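Chapter 6
Practice Rooms: Choosing a Simulation Package for a Two-Armed Robot

A two-armed household robot costs too much to learn on. Most training programs now start their students in a simulated room, and a growing number of firms sell such rooms ready to use. This chapter looks at one of them, the Vundance package from Iswood, as a buyer would look at it. The questions it raises apply to any package of the kind.

Vundance is sold by the seat. A single seat costs $348 a year and includes 29 rooms, the two-armed robot model, and a viewer that shows each room from the robot's own position.

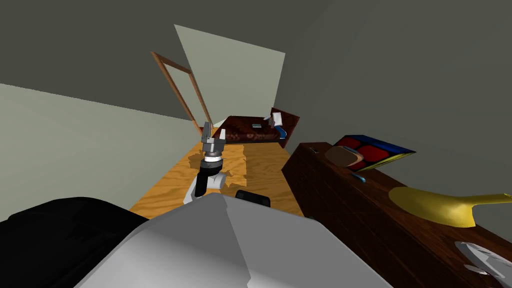
The first thing to check in any package is the stock of objects. A room with bare furniture teaches a student how to move an arm and little else. Vundance places small things on its furniture, and they differ in shape enough to call for different grips: on the long dark cabinet, a bright yellow dustpan with a tapering handle lies on the same surface as a thin blue item like a pen. Ask the seller whether objects can be swapped, and whether their weights can be edited. In the basic Vundance seat they can be swapped only.

The second thing to check is the viewpoint. Some packages, Jelten among them, default to a fixed overhead view. Students like it, and it hides the problem they will meet later, when the robot's own body blocks much of what they need to see. 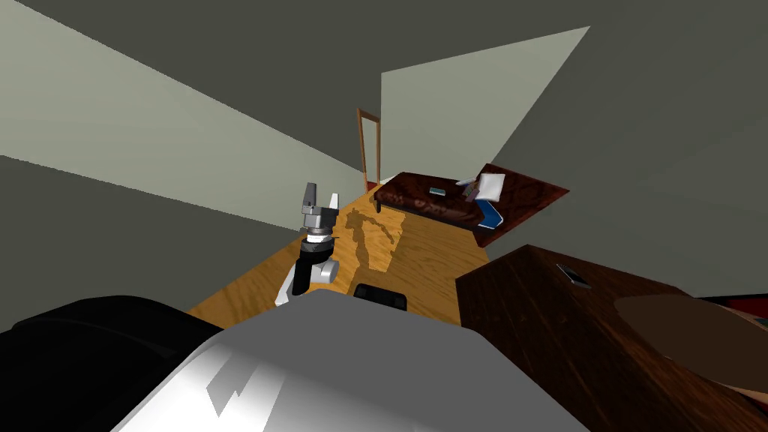

Tayla Rewi, who taught the course from which this chapter grew, had her students work from the robot's view starting on the first Wednesday. They were slower for 2 weeks. After that she let them open the overhead view for planning a move, and most used it very little.

Lighting comes third. Cast shadows help a student judge where a gripper is in relation to the floor, but they add to the load on the computer. Aksoy turns them off in its low-cost version.
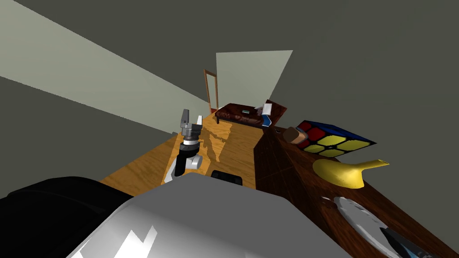 Leave them on if the machines in your lab can manage it. Where they cannot, reduce the size of the viewer window before giving up the shadows.

Section 6.1 covers installation and licenses. Section 6.2 sets out a test that can be run during the trial period, using one room and one task. Readers who already have a package may begin at 6.2.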